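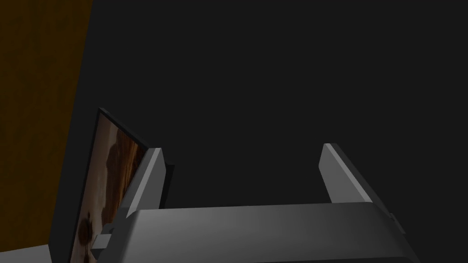

Braswood Neighbors Board > House and Home > Is the Nitden water softener worth it?

pipsqueak_attic
Posted 9/27/23
Had the Nitden guy at the house this morning. He did the soap test at the sink, told me my water was "extremely hard" and wanted a signature before lunch. The price was good that day only, of course. Anyone here own one of these? We're on the Samuel Road side, town water, house is 40 years old. I get white crust on the kettle and that's about the extent of my suffering.

mudroom67
"Good today only" means good any day you call them. Get the town water report first. It's free and the hardness is listed on page 2.

fernandfiddle
We have the Nitden, put in last March. Love it. Towels are softer, no spots on the glasses, and I use maybe half the detergent. I don't get why every thread on this board treats a salesman like a burglar.

pipsqueak_attic
Did you measure the detergent before and after, or does it feel like half?

fernandfiddle
It feels like half. I'm not running a lab over here.

old_culvert
Well that's my problem with all these threads. Everyone who spent the money says it's wonderful. I had a softener in my last house (a Cundatus, came with the place) and when it died I didn't notice for months. The dishes looked the same. The water heater kept going. The only thing that changed was I stopped hauling 40 pound bags of salt down the basement stairs.

mudroom67
How hard was the water there though? If it was soft to begin with you wouldn't notice anything.

old_culvert
No idea. Never tested it. Fair point, but the previous owner never tested it either and he still bought the thing. 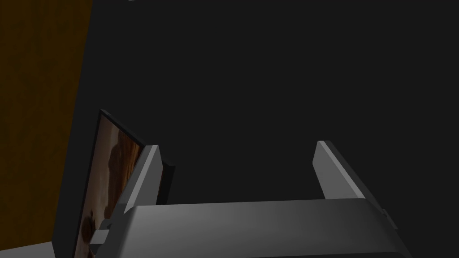 Gripper with both fingers open, computer render

tallgrass_ted
Plumber's helper for a long time, now retired. Hard water does scale up a heater, that part is true. What the sales pitch leaves out is that draining the tank once a year takes care of a lot of it, and hardly anyone drains the tank. Do that first. If the shower doors and the kettle still bother you, then shop around.

fernandfiddle
Draining the tank doesn't do a thing for my hair or my towels.

tallgrass_ted
Didn't say it did. I was talking about the heater.

quietpantry
Does the soap test mean anything? They did it at my mother's and the glass from the tap went all cloudy while his bottle made a big head of suds. She was ready to sign right there.

mudroom67
It shows that soap lathers better in soft water. It doesn't tell you whether that's worth a few thousand dollars. Test strips are cheap at the hardware store, do your own.

pipsqueak_attic
OK, found the town report. We're listed as "moderately hard" - so a step or two down from extremely. Called Nitden back and asked about it and he said the report is taken at the plant and my pipes could be adding to it. Is that a thing?

tallgrass_ted
Not enough to matter, in my opinion. Use a strip at the kitchen tap and see.

fernandfiddle
Or just buy it and enjoy your towels.

pipsqueak_attic
Strips first. Vinegar in the kettle tonight. Will post the number when I have it.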